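Cable kitting cell, what happened to your bench people?

sedeck_tom
Posted Thursday, October 4, 2018
We put a two-finger cell on cable kitting at Sevholm in September. Rigid parts are fine. Cords are the problem. Of 400 picks last shift, 88 went to the manual lane. Management wants to move two of the four bench operators to packing. Is that premature?

marchand_line3
Yes. 88 out of 400 is a person's full attention. Somebody has to clear those, and the stops don't arrive evenly.

yromaniuk
Disagree in part. We run Cluridix for scheduling and moved one operator after 17 shifts. The work left over is different work: clearing, re-presenting, logging the reason code. Pay grade should follow. Ours didn't until the shift lead raised it.

marchand_line3
So the same grade, more interruptions, and a screen to fill in. Two of ours asked to go back to the hand bench.

yromaniuk
Two of ours asked for the opposite. It depends on who gets trained to edit the grasp points. If only engineering can touch them, the operator is just waiting for a reset.

sedeck_tom
Only engineering at the moment. Reason codes are mostly "tangled" and "no grasp". Wrist view on approach to a dark thin bundle with loops hanging out of it: 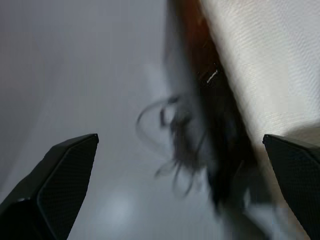 Our bench operators would turn the bundle over and take it by the thick part. They do it without looking. I would like that written down before anyone is moved – there is no procedure for it now.

marchand_line3
Then pay them for the hours it takes to write it. Ours were asked to do it on break.

yromaniuk
Agreed on that. Also check the gripper pads every 135 hours and put the check on the operator's sheet, with the time allowed for it.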